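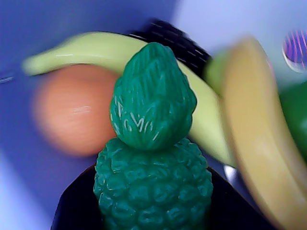
**Sakness – August**

**Minutes: Hand-Guided Demonstration Review**

Seidu Acheampong took the chair at 2:00 p.m. The minutes of the prior meeting were approved without change.

**1. Toy fruit task.** The chair reported 163 demonstrations accepted toward the goal of 200. The green pineapple and the bananas remain in the set. Members agreed that operators should pause before each grasp – 24 recordings were set aside for rushed approaches.

**2. Remote control.** Prader to be tested against Maihi before further recording.

**Action:** S. Acheampong to revise the operator sheet.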